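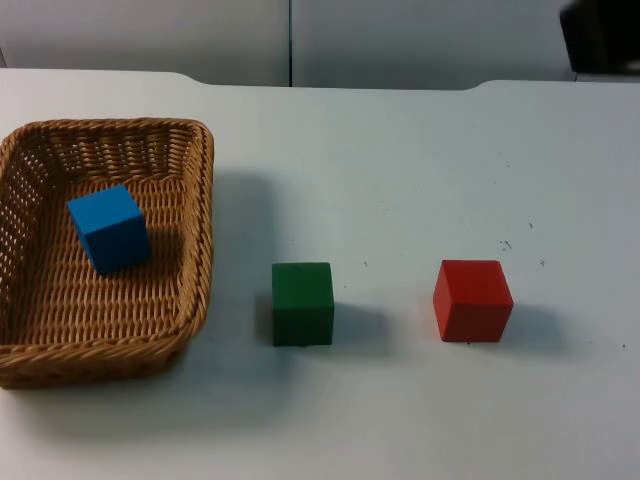
Cube sorting with two arms: gallery from the Wodum bench study

Blue cube in the basket, green and red still on the table. The policy is given views like this one between placements and has to decide which cube comes next.

We use cookies to remember your settings and to count visits to this page. By continuing to browse you accept this. Manage preferences | Accept

Introduction

The Wodum study looks at one narrow question in robot learning: can a policy that sees only the current camera image keep track of where it is in a multi-step task? The task is to put three colored cubes into a basket in the order blue, green, red. No step counter is passed to the policy and no history of past images is kept. Whatever it knows about progress has to come from the table.

This page collects the fixed-camera view and the notes that go with it. The full method is in the Prurusar technical report, and the page will be extended as further views are cleared for release. Last revised 22/09/2019.

Notes to the view

Camera. The view is from a fixed position and takes in the basket, the tabletop and the wall panels behind it. The camera is not moved between trials. A small shift in the mount was found to change the predicted grasp point more than a change in lighting did, so the mount is checked against a printed reference at the start of each session.

Basket. Woven, with a braided rim and sides that flare outward. Part of it lies outside the image on the left. We kept this placement on purpose - an earlier setup with the whole basket in view left too little table on the right for the starting positions. The weave is the hardest surface in the setup for the segmentation step, which tends to break the near wall into many small regions. We merge these before the image reaches the policy.

Cubes. Similar in size, matte, one color each. The green cube stands nearly square to the camera and the red one is turned at an angle. Starting angles are drawn at random, and the angle matters: a cube seen face-on gives the pose estimator little more than one face to work from. Most of the angle errors in the log come from cubes in that position.

Shadows. Soft, falling to the right of the green and red cubes. No correction is applied. A version of the policy trained on images with the shadows removed did worse on the real table and was dropped.

Table surface. White, with scattered dark specks on the right half. We do not mask them out. In the first round the detector sometimes proposed a speck as a distant object, and a minimum area threshold was enough to stop this.

Arms. Both arms are parked outside the camera view whenever a decision image is taken. The decision is made on the unobstructed table, then held until the arm has finished its placement and is parked again. This costs time on every step, but it removes occlusion as a cause of wrong choices and makes the failures easier to read.

Training data

The policy was trained on 2,834 decision images, each labeled with the next cube to be moved or with "stop". Labels were produced from the task order and then checked by hand. Images in which a cube rested on the basket rim were labeled separately and kept out of the main set.

The comparison model, which we call Draltlow, has the same image encoder but also receives the last 5 decision images. Both models were trained with the same settings and the same random starting positions.

Result

Each model was run for 100 trials. A trial counts as a success only if all three cubes end up in the basket in the right order and the policy then outputs "stop". The single-image policy completed 90 trials. Draltlow did not improve on this, and in several trials it repeated a placement command for a cube that was already in the basket. We read this as the model leaning on the sequence of past images in place of the current one, though the number of trials is too small to settle the point.

The failures of the single-image policy fall into two groups. In the larger group the choice of cube was right and the grasp was wrong. In the other, a cube inside the basket was hidden by the near wall, and the policy acted as if it had never been placed. The second group is the one that matters for the question above. A state that cannot be seen cannot be recovered from one image.

Next step

The Rácz variant of the task uses the same cubes and a deeper container, so that hidden cubes become common. Trials are planned for November. The scoring rule stays the same, and the fixed camera will remain in its present position to keep the two sets comparable.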